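An Afternoon at the Restar Student Build Day

I went to the Restar build day on December 16, 2018 expecting to be sold something, and for the first half hour I was. There was a welcome talk with a lot of the word "future" in it, then a tour past 13 student tables. Doaa Benkirane, who runs the club program, told us nearly 600 people had signed up to visit. It felt like fewer, but the coffee line was long enough.

Most of the tables had line followers, and I have seen plenty of those. What I had come for was the Soliman team, who say their robot can sort paper slips and small items into a box by category. The write-up on the Restar site makes it sound finished. It isn't, and the students were a lot more open about that than the write-up was.

Botond Lakatos took me through the plan while a teammate sat across from the robot. The box is plain cardboard with cardboard dividers, and the slots are narrow, so the hand has very little room for error. I asked why they didn't make the slots wider. Botond said the rules fix the size of the box – fair enough, though I'd like to see those rules.
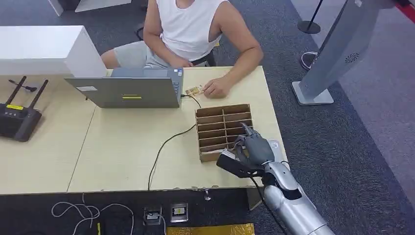
What the numbers say

The team's sheet listed 197 practice attempts since October. I asked how many had ended in the right slot and got three different answers, depending on whether a slip that leans over into the next slot counts. Meriem Erraji keeps the log and she doesn't count it. I trust her figure more than the poster's, but she wouldn't let me print it.

Getting there

Parking is behind the Prastex building, and the sign is easy to miss. Bus 17 stops closer.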